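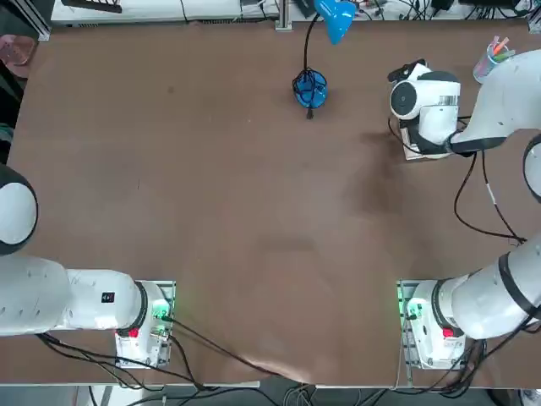

Re: [welton-study] Brown table: top, lamp and supplies

2018-12-19, a list member at Kevby wrote:

Is the brown table at Welton still worth keeping? We have 630 dollars left for furniture and a new top from Plelesik would use most of it. I'd also like to know what you're putting on it for the chalk lettering afternoons. We start ours in September and have nothing yet.

Keep it, I'd say. Replies in order.

1. The top

It has faint scuffs and smudges, and a darker patch right of centre. I'd try a damp cloth with a drop of dish soap, then dry it straight away. Please don't use the scouring powder from the Tichý cupboard, it will take the colour off along with the dirt. If the patch stays, put up with it – the surface is matte brown and lettering gets done on card anyway.

2. What goes on it

Not much. A short stack of books in the middle, the black-covered one with the barcode sticker on top. Chalk stands upright in the small pale blue plastic cup: bright pink, light blue, yellow, green and white. I budget 50 dollars a year for chalk and card, and last year we had change. The bright blue lamp goes behind the books with its shade tilted. 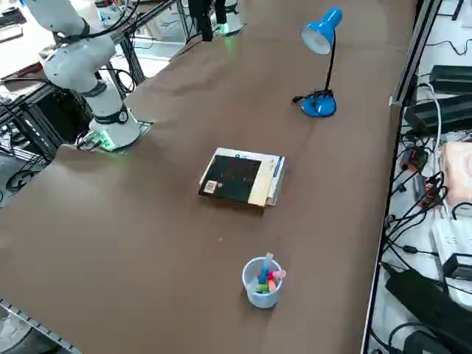 3. The lamp

Keep the black cord behind the base where you can, and well away from sleeves. If you're buying one, get a neck that bends and a shade with a white lining. I wouldn't go over 75 dollars.

4. Putting away

Books back on the shelf by size, chalk left in the cup. Wipe the top last, as chalk dust gets into the seams.

Kevby can borrow our spare card until yours arrives. Write to me off-list about pickup.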